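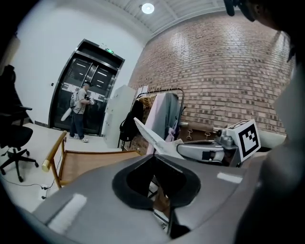
Front Room Host, part time
Fevum, second floor

We're looking for a friendly, tidy person to look after our front room, the one everybody walks into when the elevator doors open. Fevum is a shared workspace for people who make things with their hands and need somewhere to spread out: bookbinders, pattern cutters, a couple of illustrators, and two people who repair accordions (yes, you will hear them, and yes, it grows on you!). We have 43 members right now and the front room belongs to all of them, so it gets a lot of love and a lot of stuff left in it.

The job is 8 hours a week to begin with, split over two afternoons and a Saturday morning. If that goes well there's room to grow into more, especially in the fall when the evening classes start up again.

What you'd be doing

Mostly, keeping the place pleasant to arrive in. That means greeting people as they come up, showing first-timers where to hang a jacket and set down a bag, and steering them to the right studio. You'd keep the clothing rack by the brick wall in order, which sounds like nothing until a rainy class night when every hanger has two coats on it. Things left behind for more than a week get a tag with the date and go in the lost and found.

You'd also take over the tall cabinet. We want someone to empty it completely, wipe it down, decide what goes where and make labels that people will really read. At the moment there are sample boards from Brutura in with the tea towels. We have a box of fresh hangers and shelf dividers waiting, so you won't be starting from nothing, and you can arrange it however makes sense to you.

Other regular bits:

Setting out chairs before a class and stacking them again after
Signing for parcels and getting them to the right person the same day
Sweeping, and a quick wipe of the elevator glass
Keeping the way to the elevator clear of boxes, bikes and portfolios
Watering the plants in the Shojaei studio when they're away at fairs
Telling us when a bulb goes

Once a season we hold an open house, and it's a great day. Last time 192 people came through, some with cameras, some with strollers, a lot of them just curious about what goes on up here. You'd help plan where people wait, where coats go and how we keep the front from jamming up. If you have ideas about any of that, we really want to hear them, because we've been doing it the same way for years.

Who we'd love to hear from

Someone who notices when a room is a bit off and likes putting it right. You don't need a background in events or reception. One of our best hosts came from a garden center and another had just finished school. You should be comfortable talking to strangers, able to lift a folding table with a second person, and okay with being interrupted in the middle of a job. A second language would be very welcome.

We're up one flight and you can use the elevator whenever you like. If you need anything set up differently so you can do the work, let us know and we'll sort it out.

What you get

Hourly pay at the same rate as our studio assistants, which we'll tell you when we write back to set up a visit. A desk or bench of your own on the days you're not working, if you have a project you'd like to bring. Free spots in the evening classes whenever one is open. Some 60 books in the lending corner, mostly on paper and cloth, plus a discount at Grukent, the supply shop downstairs, where you will spend more than you planned.

How to apply

Send us a few paragraphs about yourself and a room you like spending time in, and why. A résumé is fine but we don't need one. You can also drop a note at the Grukent counter, marked "front room," and they'll bring it up. We'll be reading everything through the end of May and inviting people to come by for coffee and a look at the cabinet.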